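From the house: the gray cabinet on the second floor

by Graciela Echeverría

Many of you asked at the last residents' meeting what is happening with the furniture in the shared kitchen at Kundmont. I promised to write it down, so I will try to do it in a good order.

The kitchen was used by 29 people during the winter, and each of us brought something to it. Cups from a former apartment, a rice cooker without its lid, the tea of a cousin. When a person moved out, their things stayed behind. By spring the drawers did not close any more, and Elfriede Danzer told me she had bought a can opener three times because she could never find the one before. So we decided to empty everything, to wash it, and to begin again with only the things we really use.

The first work was to sort. We put a blanket on the floor of the hallway and we laid all the contents on it for five days, so that everybody could pass and take back what belonged to them. I was surprised how quickly it went. Pascual Acuña found his good peeler, and also a set of spoons that he had already accused his brother of taking. What was left on the blanket after the fifth day went to the secondhand shop on Jevstead Street, and they gave us 40 dollars for it. With this money we bought drawer liners, dish soap and a new drying rack.

Then came the question of the cabinet. Some of us wanted to replace it. It is gray, it is wooden, and it is not young - on the front edge of the top you can find a few small chips where the pale color comes through. But the drawers are deep and they run well, and a new one of the same size from Drummond would cost 1,313 dollars with the delivery. We voted to keep it. Hipólito Henríquez cleaned the metal knobs and tightened each one from the inside with a small wrench. 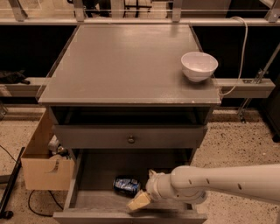
The cabinet with a white bowl on top and a drink can in the lower drawer.

The top is now for one bowl only. I know that this sounds strict, but a flat surface in a shared house is an invitation, and before the cleaning we had mail, keys, bread and once a bicycle pump on it. The bowl is for the small things that you find and do not know where to put. Please look in it before you ask in the group chat. It will be emptied on the last day of each month.

The upper drawer is for tools of the hand: knives, peelers, wooden spoons, the can opener (there is one, and one is enough). Please put the knives with the blade to the back. The lower drawer is for drinks and closed food that anybody may take. If you take one, you bring one later. It does not have to be the same kind. Catalina Benítez keeps a short list inside the pantry door, where you can write what is finished. Open packages do not go into the lower drawer, also not with a clip. We had ants there in November and I do not wish to meet them again.

Cans can lie on their side if this is easier for you. Glass bottles should please go to the shelf under the window, where they cannot roll when somebody pulls the drawer fast.

A few words about the cleaning of the cabinet. The surface does not like the strong spray from under the sink. Use a soft cloth with warm water and a little soap, and dry it after. For the inside of the drawers, take everything out first and use the hand brush, then the cloth. Elfriede did it in this way and it took her less time than to make a coffee, or so she says.

There are still two things open. One is the wall behind the stove, which needs paint, and for this we look for somebody who has a roller and a free afternoon. The other is the big pot with the name Nendus on the handle. It stood on the blanket for the whole time and no one took it, but when I wanted to bring it to the shop, three people told me it was a pity. It is now on top of the refrigerator. If it is yours, please tell me. If it is not yours but you would like to cook soup in it for the house, tell me also, and I will bring the onions.

You find me in apartment 12, most evenings after dinner.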